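# Bed Linen in a Shared House: Notes on Storage, Washing and the Making of Beds

Jan 17, 2020

The house at Jurnirgate has five bedrooms, and for most of the past year its bed linen was kept without any system at all. Sheets went into the hall cupboard in whatever order they left the dryer. Pillowcases were separated from their sets. On two occasions a guest was given a single fitted sheet for a double bed. The present entry records the arrangements adopted over the winter, and it replaces the short note on linen that appeared on this blog when the house was first occupied.

## The inventory

All linen was removed from the cupboard and laid out on the landing. The full count came to 53 pieces, including pillowcases, flat sheets, fitted sheets, blankets and two mattress protectors of uncertain age. Of these, 17 were withdrawn from use. Most had lost their elastic or had worn thin at the center, where a sheet takes the greatest strain. The withdrawn pieces were cut into cleaning cloths, apart from one flat sheet in good cotton that was set aside as a dust cover for the sewing table.

Sizes were then confirmed with a tape measure. The labels could not be relied upon. Several had faded beyond reading, and one sheet marked as a double proved to be a single with deep sides. Each fitted sheet now carries a small stitched tab at one corner: white thread for a single, blue for a double, red for the large bed. The tab always sits at the corner that belongs at the head of the bed, on the left. Stitching the tabs took two evenings and has already saved a good deal of turning sheets around.

## Washing and drying

Sheets are washed by color and by weight. The cotton sets tolerate a warm wash and a moderate spin. The two linen sets, bought from Rurkari during its closing sale, are washed cool and taken out while still slightly damp. Duvet covers are fastened before washing, as an open cover will collect every sock and pillowcase in the drum.

In the winter months the outdoor line is of little use. The airing rack by the boiler holds one complete set at a time, and the rule of the house is therefore one bed per day. This was resisted at first by those who prefer to do everything in a single morning. It has nevertheless reduced the number of half-dry sheets draped over doors, which was becoming a source of complaint.

Ironing is confined to pillowcases. Agnes Halliday, who occupied the back bedroom until last spring, ironed her sheets as well and was entirely satisfied with the result. The remaining residents have agreed that a sheet pulled straight and folded promptly is acceptable.

## Folding

The fitted sheet remains the most troublesome item. The method now in use is as follows:

1. Hold the sheet inside out, with one hand in each of two neighboring corners.
2. Bring the right hand to the left and fold the right corner over the left.
3. Repeat with the remaining two corners, so that all four are nested together.
4. Lay the sheet on a flat surface and turn the elastic edges inward to form a rectangle.
5. Fold in thirds lengthwise, and then in thirds again.

The bed itself is the best surface for this work. The kitchen table is too narrow for the larger sheets, and the landing floor requires kneeling. Flat sheets and blankets are folded to the same width as the fitted sheets so that each set forms one block. The block is then placed inside one of its own pillowcases, and the open end is tucked under.

Sets are stacked by room, with the folded edge facing the cupboard door. The large bed has the middle shelf. Spare blankets are kept at the top, and guest linen is kept at the bottom with a cedar block from Pylypenko, the hardware store on the corner. The cedar has a stronger scent than expected and may be moved to the coat closet in February.

## Making the large bed

The large bed required more thought than the others. Its mattress is heavy, and the padded gray headboard leaves very little room for the hands at that end. Lifting the mattress by its handles was tried and abandoned. The corners at the head are now fitted first, working from the wall side outward, and the foot is left until last, where there is space to stand and pull. A sheet started at the foot will generally need to be done again.

The green fitted sheet was chosen for this bed after a long discussion about white. White linen shows every mark and must be replaced in full when one piece is lost. The sage shade sits well with the gray upholstery and the light wood of the bed, and it can be paired with the navy pieces already owned. The previous sheet, a cream one from Starkico, had shrunk to the point that one corner released itself nightly.
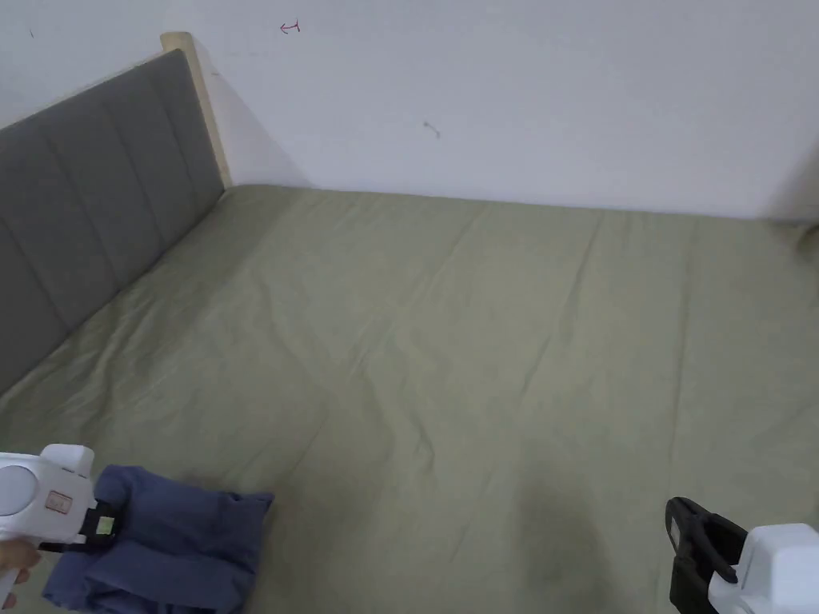

Creases are a secondary matter. A fitted sheet that has been stored folded will show soft lines for a day or so, and these may be left alone. Slack is more important. When the surface can be gathered up in one hand, the sheet is too large for the mattress and should be assigned to another bed, or fitted with a set of sheet clips. The house owns one set of clips, which is presently on the bed in the front room.

The order of work for the large bed is settled: protector, fitted sheet, top sheet, blanket, duvet. Pillows are dressed before the duvet is brought in. Dark pieces are shaken out at the window before being placed on the bed, as navy cloth carries lint from the dryer and will deposit it on the lighter sheet. A lint roller has been hung inside the cupboard door for the same purpose – it is to be returned there after use.

## Matters outstanding

The wall in that bedroom is due to be cleaned and repainted. It has a scuff and a small red arrow on it, and a damp cloth should be tried before any paint is purchased. The bed will be moved forward when the work is done, and the sheet will be covered with the old flat one from the sewing table.

There is also the question of a second protector for the large bed. Only one is in fit condition, and when it is in the wash the mattress has nothing beneath the sheet. Suggestions as to a durable quilted one, with deep sides and a washable backing, may be left in the comments.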